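Is a four day watercolor workshop worth $797?

Posted by mudpuddle_greens, 2018-04-21
Shares: 4

OK so need opinions quick, deposit is due and I keep going back and forth.
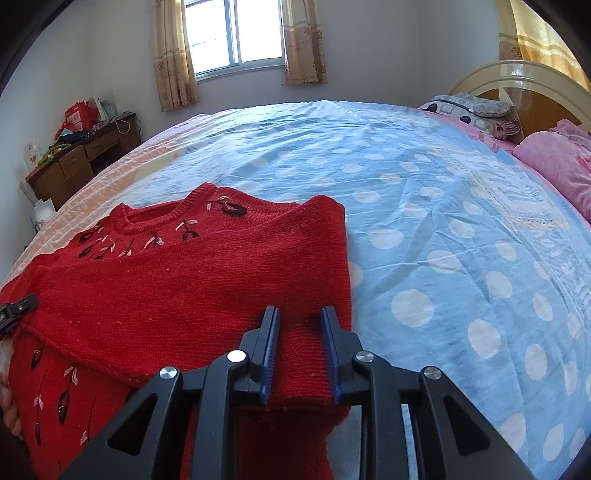
The one I'm looking at is the June workshop at Drindum, the retreat place on the lake. Four days, $797, lunch included but not the room. Watercolor landscapes, "loose to finished" it says. Been painting on my own since I retired, mostly from library books and videos. Never had a real teacher. My skies are ok. My greens are awful, see username.

What I want to know:
- do you really come home painting better or just come home with a tote bag
- is it all demo and no brush time
- supply list is LONG, do I have to buy all of it

Husband says go. Husband also says we need a water heater.

washline
Went to Drindum, different teacher. Loved it. Light in that studio is great in the morning and terrible after lunch, get a table on the lake side if you can. Would go back.

oldcoldpress
No. Sorry. 797 dollars is a lot of paper. Buy good 300 lb sheets with it, paint one a day all summer, you'll be miles ahead of anybody who sat watching somebody else paint. I've done my share of these and the ones who improve are the ones who were painting every day before they showed up.

mudpuddle_greens
I do paint most days though. Just the same mistakes over and over. That's kind of the problem

oldcoldpress
Then change the mistakes. Paint nothing but value studies for a month. One color. Costs you a tube of sepia.

tidepool_kay
^ ok but some people can't see their own mistakes?? I couldn't. Painted for years with the board flat on the kitchen table and wondered why my washes had cauliflowers all over. Teacher walked by, stuck a roll of tape under the back edge, kept walking. Fixed. No book had got that through to me, and I'm sure they all said it.

washline
Ha yes. Mine was brush too small. Always too small.

ferrule
Depends who's teaching and how many they let in. Email and ask:

how big is the class
how much of the day is demo
do they come round to your table or do you have to bring work up to the front
refund policy if you get sick

If they get vague on the class size, don't go. I drove almost 1000 miles for one where you couldn't see the demo over people's heads, and the mirror over the table was angled for the front row. Painted from memory of somebody's elbow.

mudpuddle_greens
Emailed, thanks. That's the kind of thing I wouldn't of thought to ask.

On supplies, the list says Koval paper, 300 lb, full sheets, and "artist grade only, no student colors". I have a Grillska set my daughter gave me, the tin one. Is that student?

paintrag
Grillska makes both. If it's the tin with the fold out lid it's the student line I think. They're fine. Blue in there is chalky but fine.

oldcoldpress
They are not fine for a workshop. You'll spend the whole time wondering why your darks look gray.

paintrag
I sold two paintings done with that set last year

oldcoldpress
Good for you, still gray

paintrag
lol ok. They were fog paintings so maybe you're right

tidepool_kay
Don't replace the whole set. Buy a warm and a cool of each primary in tubes, artist grade, and squeeze them into the pans when the old ones run down. You'll mix better too. Especially greens!! Stop using the tube green. Hide it from yourself.

mudpuddle_greens
How did you know about the tube green

tidepool_kay
Your name is mudpuddle_greens

ferrule
On the paper. The heavy stuff is so you don't have to stretch it, which saves time in a class. But it drinks water like crazy and if you're used to a light pad your washes will behave totally different and you'll lose your first day just getting used to it. Buy ONE sheet now, tear it in quarters, practice before you go. Paint the backs too.

washline
Second this. Also Koval is hard sized, so lifts easy, but glazes can disturb the layer under if you scrub. One pass and leave it alone.

oldcoldpress
Disagree on Koval being hard sized. The old stuff was. Last batch I got soaked like a blotter, lost a whole sky. Might of been a bad batch, might of sat in a damp warehouse. Test a corner first whatever you buy.

washline
Mine's been good. When did you buy?

oldcoldpress
Last fall. Cold press.

washline
Huh. Mine's rough, maybe thats the difference

nofilter_studio
Coming in from the other side, I teach (not at Drindum, no connection). A few things from the front of the room.

People who get the most out of it bring bad paintings. Bring the ones that failed. I can tell more from a dud than from your best one. Most folks bring the good ones and then there's nothing to talk about.

Don't try to finish anything. You'll be tired by the second afternoon and everything turns to mud. Do starts. Take notes on the back.

Don't copy the demo stroke for stroke. Half the class goes home with my painting done slightly worse, and they're disappointed, and so am I.

And yeah the price sounds steep but by the time you pay for the hall and travel it's not a gold mine, trust me.

oldcoldpress
Fair points and I'll take the one about bringing duds. Still say most of the value is free if you join a local sketch group. Paint next to people better than you.

nofilter_studio
No argument there. Do both if you can.

mudpuddle_greens
Nearest group to me meets at night in the next county, and I don't drive after dark anymore. So that one's out.

oldcoldpress
OK that changes it some.

easel_does_it
What about carrying everything? Is it plein air or studio? If you're hiking out to the lake don't bring a wooden French easel, your back will never forgive you. I use a Flosport folding stool and a tripod w/ a board clamped on. Flosport is a fishing brand not an art brand so it's cheaper and has a pocket that fits a water jar.

mudpuddle_greens
Mornings outside if weather's good, afternoons in. Does the stool tip? I'm short, most of them my feet dangle

easel_does_it
On grass no. On gravel a little. They make a low one, get that.

paintrag
Bug spray. It's a lake in June. Put it on AWAY from your paper, it will resist the wash in little dots, ask me how I know

tidepool_kay
And a hat with a dark underside to the brim. White paper in full sun will fry your eyes and you'll paint everything too dark. Or too light? I always forget which. Anyway it comes out wrong when you get it indoors.

ferrule
Too dark for me. Sit with your back to the sun but shade the board.

washline
I go too light in sun, fwiw. Paper's so bright that any mark looks dark, so you quit early.

ferrule
Hm yeah you're probably right. Mine may just be a habit

mudpuddle_greens
They wrote back already! Class is capped small, demo first thing and again after lunch, the rest is painting time with the teacher going table to table. Refund minus the deposit up to a couple weeks before. And you CAN use your own paper so long as it's cotton, the Koval is only a suggestion. Nice lady.

ferrule
That's a good answer. I'd go.

oldcoldpress
Cap is good. Table to table is good. I still wouldn't but my reasons are mostly that I'm cheap and don't like eating lunch with strangers.

washline
The lunches are good there tho. Soup.

mudpuddle_greens
OK deposit sent. Water heater can wait, it only groans at night. Going to get one sheet of the heavy paper this week and do a month of sepia first like oldcoldpress said, so everybody gets a turn being right. Will bring the duds. Have plenty, there's a whole drawer.

oldcoldpress
Post the sepias when you do them. I'll be nice

paintrag
he won't

tidepool_kay
Post them anyway. And tell us about the greens after. What did they say to use for the tree line, I always want to know what teachers use for far off trees.

nofilter_studio
Ultramarine and burnt sienna with a touch of yellow, more water than you think. Ask yours though, everybody's got their own.

Recent in Watercolor & Gouache
Stretching paper on plywood, staples or tape?
Masking fluid ruined my brush, any hope
Show us your worst sky
Travel palettes: metal or plastic
Framing without glass, anyone tried the wax method
Getting gouache to stay matte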